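Grorkov hand gripper hire: the questions I keep getting

*Last updated 2022-03-31*

I'm Hazem, I look after the hire side of things at Nuvico in Floltthorpe, and most of my inbox is the same dozen questions. I've put the answers in one place. If yours is missing, email me and I'll add it!

## What do I get when I hire one?

A Grorkov gripper, two batteries, a charger, a head-worn camera and a hard case with a very stiff left-hand latch (push it in, then up). You hold the gripper yourself and do a job with it, and the recording goes on to train your robot arm. The arm is yours to sort out. We don't hire those.

## How much is it?

£78 a day, or £300 for a working week. There's a refundable deposit of £600 per kit, and yes, I do chase people for the charger. Everyone forgets the charger.

## Do I need any training?

Not much. Uyên Lý does a short session on collection day and she's far more patient than I am. Most people are comfortable by their second battery. If you've got a bigger team coming, tell us early so she can bring extra headsets.

## What sort of things can it pick up?

Boxes, tubs, bottles, folded cloth, most things you'd find in a stockroom. Tall narrow cartons are a good place to start, and you can hold them upright.

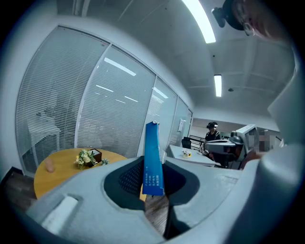
## Is anything off limits?

Please don't use it for anything hot, sharp or dripping. Coins and paper clips are a pain as well - you can do it, but you'll be cross by lunchtime.

## Can we record in our own office?

Yes, and I'd encourage it. Your robot is going to work in your rooms, under your lights, so record there if you can. Do ask colleagues before you start, and tell us if you need faces blurred. We can do that before we send the files back.

## How long does a battery last?

I get 40 minutes out of one, a bit less in a cold warehouse. Swap it between takes.

## Do you deliver?

Within Floltthorpe, yes, and it's free. Further out goes by courier through Abou Zeid, and you pay what they charge us. Collection is from our front desk.

## When's the next free slot?

March is gone. April still has a few gaps, mostly towards the end of the month, so drop me a line with your dates and how many kits you're after.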